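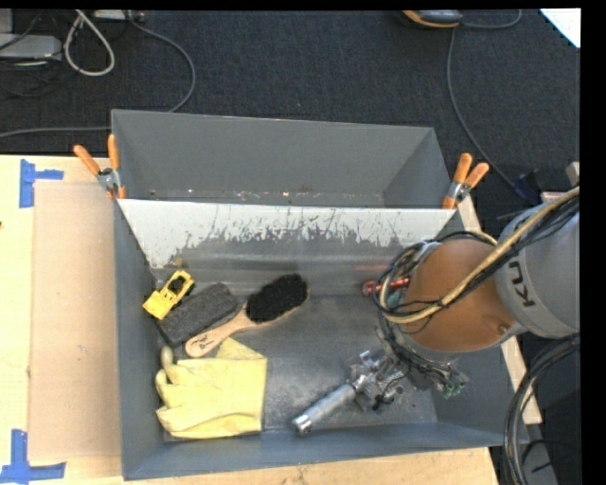 # Temporary fixes need an expiry date

Every workshop, kitchen, plant room and office runs partly on temporary fixes. A hose is taped, a shelf is propped, a reading is copied by hand because the display has failed. I have no objection to any of this. My objection is to the way such fixes are recorded, or left unrecorded, and to the common belief that a fix which has held for a year has earned permanent status. It has only held for a year.

I spent most of my working life in maintenance planning, the last part of it at the Nalgate packing plant, and the argument below comes from there. I think it applies to any place where more than one person uses the same equipment.

## What the records showed

Before the plant changed its software, we were asked to clean up the open work orders. There were 951 of them. The new system would accept any number, so the request was mostly about appearances, but it meant that every order had to be read by a person and either closed or carried over.

Of the 951, 687 referred to a repair that had already been made in some provisional form. The fault had been reported, someone had dealt with it well enough to restart the line, and the order had stayed open to cover the proper repair. In most cases the proper repair had never been scheduled. The order text usually said "temp fix in place, monitor." It did not say who was to monitor, how often, or what reading or behavior would count as a failure.

"Monitor" is the weakest word in maintenance. It has the form of an instruction and places no demand on anyone. If I could strike one word from the work order template, it would be that one, and I would replace it with two required fields: a date and a condition.

## The case against my view

The usual defense of the long-lived temporary fix is economic, and it deserves a fair statement. Proper repairs cost parts, labor and downtime. A provisional fix costs very little. If it performs the same function, replacing it spends money to obtain nothing. On this view the backlog at Nalgate was a sign of good judgment, carried out by mechanics who knew which repairs mattered.

Part of this is correct. Some of the fixes in our backlog were better than the original design. A guard bracket on the carton erector had been remade from heavier stock than the factory part, and putting the factory part back would have been a step down. We closed that order and changed the drawing.

The defense fails on the word "same." A provisional fix rarely performs the same function over the same range of conditions. It performs the function under the conditions present on the day it was made. A clamped joint carries the load it was clamped for. A bypassed sensor is harmless for as long as the fault it was meant to detect does not occur. The difference does not show up in daily use, so daily use is poor evidence that the fix is sound.

The defense also leaves out the cost of knowledge. The mechanic who made the fix knows its limits. The person on the next shift may have been told. A new hire two years later sees a piece of equipment and assumes that it was built that way. At that point the fix has become part of the machine without ever having been reviewed as part of the machine.

## Tags

Toketti, which supplied our label stock, sold a line of colored tags for provisional repairs, and the plant tried them. I was in favor of the trial and I now think it was aimed at the wrong problem.

The tags were wired on at the time of repair and carried a name, a date and an order number. Compliance was good in the first months. By October, the tags in the wash-down area could not be read, and those elsewhere had become part of the surroundings. People stopped seeing them. A tag with a start date tells the reader how old the fix is, and an old tag tends to reassure. It reads as proof of long service.

I would print the end date only. A tag that says "void after" and gives a month puts the reader in a different position. Either the month has passed or it has not, and if it has, the equipment is being run outside its stated limits. That is a fact a supervisor can act on without knowing anything about the repair.

## How long is temporary

I am regularly asked for a number. I use 25 working days for anything that carries a load, holds pressure or protects a person, and a calendar quarter for everything else. Neither figure comes from a standard. The first was chosen to fit our parts lead time with a small margin, and a site with slower suppliers should choose a longer one. The exact figure matters less than the rule that goes with it: when the period ends, the fix is replaced, adopted or renewed, and each of these requires a signature.

Adoption should be harder than it commonly is. It means updating the drawing, adding the item to the inspection route, and listing the parts needed to make it again. If a fix is as good as its supporters say, this is an hour of work. I have found that many supporters lose interest at this stage, and I take that as information about the fix.

Renewal should be allowed once. The Veloso site, which shared our engineering office, permitted unlimited renewals, and its list of provisional repairs was as long at the end of each year as at the start. The same names renewed the same items in the same batch. A limit of one forces a decision while the people who made the repair are still likely to be on hand.

## Software does not settle it

The replacement system at Nalgate was Fisollow, and it handled expiry dates competently. It sent a notice before the date and another after it. Within a season, the planners had built a bulk edit that moved all expired dates forward in a single step. The tool did what it was configured to do, and so did the planners, who were measured on the number of overdue items.

The measure has to be changed before the tool can help. I would drop the overdue count and report two things: how many provisional fixes exist, and the age of the oldest. The first can be reduced only by closing or adopting items. The second cannot be improved by moving a date. Both fit on one line of the weekly report, and a plant manager who reads that line and asks about the oldest item by name will get it repaired.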